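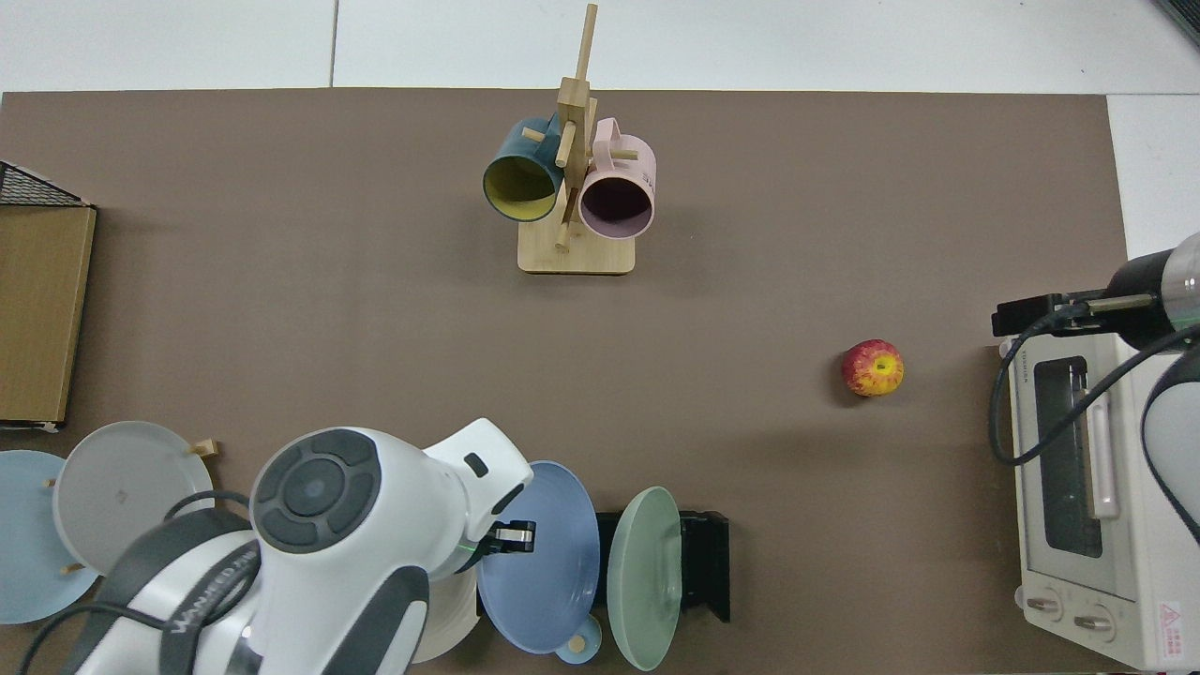 2022-11-05 — Gatmont display suite, workshop notes

Print | E-mail

Second day on the kitchen joinery for the display suite. Aarne scribed the end panel to the north wall, which is 8 mm out of plumb over its height. Filler strip cut to suit and painted, second coat still to go on.

Drawer runners: 34 fitted, two sent back to Trirno with bent tabs. Nisreen has the return slip. Soft-close on the wide pot drawer catches at the last 75 mm. Shimmed the left runner and it got better, then worse once the front was on. Leave it until the benchtop is down.

Randa asked whether sales can bring buyers through before the splashback is grouted. Told her no — the power points on that wall aren't live and the covers are off. She will move the Qudah appointments.

Colour of the kickboards is still not settled. Sveva prefers the darker grey. Sample is on the sill, label side down.

To do: order hinges, ring the stone supplier about the sink cut-out, find the long level.

2 comments | 0 shares

Recent entries
Gatmont: laundry cabinets, first fit
Plornudum townhouses: stair nosing repairs
Router table fence, new stops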